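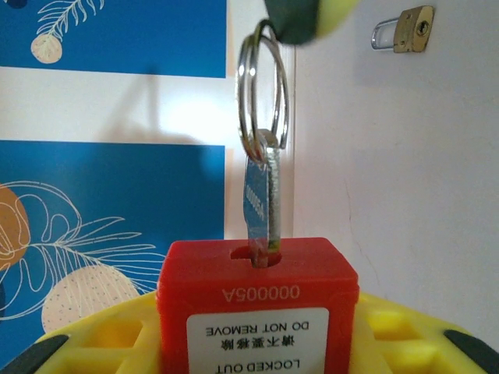

A red lockout padlock with its key inserted. The label carries the words "DO NOT REMOVE" and "LOCKED OUT."

Torkorton plant finishes changeover to keyed-different padlocks

October 14, 2018

Modedent has completed the replacement of personal lockout padlocks at its Torkorton plant. The work started in August on the two packaging lines and ended last week in the boiler house. A total of 464 padlocks were issued, one set to each mechanic, electrician and line operator authorized to isolate equipment.

The old stock was a mix of brass and steel locks bought over many years. Several shared a key pattern, and an internal audit found 24 pairs that could be opened with the wrong key. Those were withdrawn the same day.

The new locks have a plastic body with a serial number and a bilingual warning label in English and Chinese. Each serial number is entered in the lock register against the holder's name and badge. Keys are held by the person who applied the lock. No duplicates are kept on site, and a lost key is handled under the existing removal procedure, which requires a search for the holder, a check of the equipment and the signature of the shift manager.

"The register took longer than the locks," said Rocío Ibarra, maintenance planner. "We had 2064 isolation points on the list, and a good part of them were described by machine names we stopped using when the Szabo fillers were taken out."

Isolation points have been renumbered by area. Valve covers and breaker clamps were checked at the same time. Covers with worn hinges were scrapped. Locks for contractors are signed out at the gatehouse and returned at the end of each shift – the loan period was previously one week.

Clyde Wojcik, who runs electrical maintenance on the night shift, said the main change for his crew is at group lock boxes, where each person now applies a lock before work starts and removes it in person. Under the old practice a crew leader could lock on for the whole group.

Refresher training takes one hour and includes a practical exercise on a disconnected panel. Employees who have not attended may not apply or remove locks. The Idina warehouse will change over next, once its list of isolation points has been checked. Questions about lock numbers or missing tags go to the maintenance planning office.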